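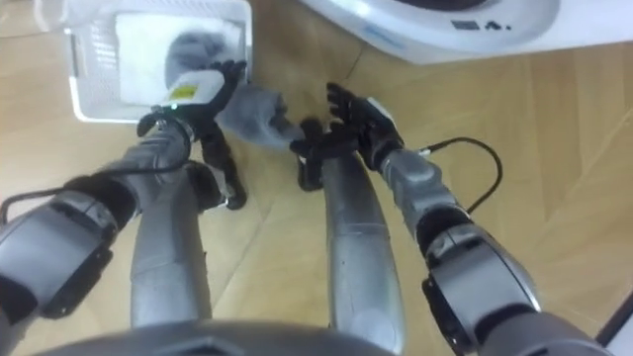
Worosach Slotted Laundry Basket, White: Review

Category: Laundry and storage
Tested: October, home laundry area, front-loading washer
Supplied by: bought at retail from Stemimura

The Worosach is a rigid plastic basket with slotted sides and a rectangular rim. It is sold as a floor basket for carrying and short-term holding, and it has no lid, liner or wheels. Worosach lists the height as 325 mm and the load rating as 7 kg. The one on test is white. Stemimura also stocks it in grey.

Construction

The rim is the stiffest part. With a full load of damp towels, lifted by both short ends, the long sides bow outward slightly and recover once the basket is set down. Lifted by one end only, the basket twists, and I would not carry it that way on stairs.

Moulding quality is good on the outside and average on the inside. Two of the slots had a thin ridge of leftover plastic along the lower edge. This caught on a loose-knit jumper in the first week. A few strokes with fine sandpaper removed it, but a buyer should not need to do this on a new basket. Run a hand around the interior before the first load goes in.

The base is flat with a shallow raised border. It slides easily on timber flooring and left no marks on ours. It also slides when you don't want it to, for instance when pulling a heavy sheet out of the drum with one hand.
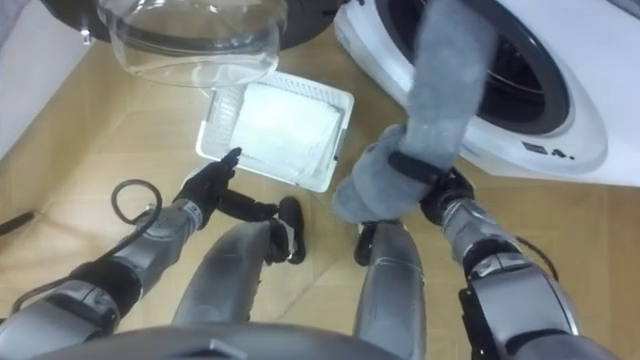 Reading time: 2 min

Use at the machine

Height matters more than volume with a front-loader. A tall hamper has to stand off to one side of the door, and small items get dropped on the way across. The Worosach sits low on the floor in front of the appliances, and the glass door can hang open without getting in the way of loading. Long grey knits that come out of the drum in a twist can be lowered in without being lifted first.

I used it for sorting as well as carrying. White towels went on the bottom and grey socks on top, and the small items stayed where they were put. Socks did not work through the slots. A thin shoelace did, twice.

Load test

I weighed a mixed load at 3,000 g dry, washed it, and carried it the length of the house to the line. There was no creaking at the rim. Wet weight was not recorded. A second run with bath towels only was closer to the limit of comfort, mainly at the hands - the underside of the rim is narrow and presses into the fingers on a long carry.

Ventilation

The slots let air in at the sides but not underneath. Damp cloths left overnight were dry at the edges and still damp in the middle of the pile. This is normal for a basket with a closed base and should not be read as a fault. The Flirnari mesh hamper dries a pile more evenly, but it folds in on itself when half full and is awkward to load from a low drum.

Cleaning

Lint collects in the slots, grey fluff especially, and it shows on white. A bottle brush and dish soap clear it.

Verdict

Recommended for front-loaders and short carries, with a deduction for the interior finish and the narrow rim. Households with stairs should look at the Núñez basket, which has proper moulded handles and costs a little more.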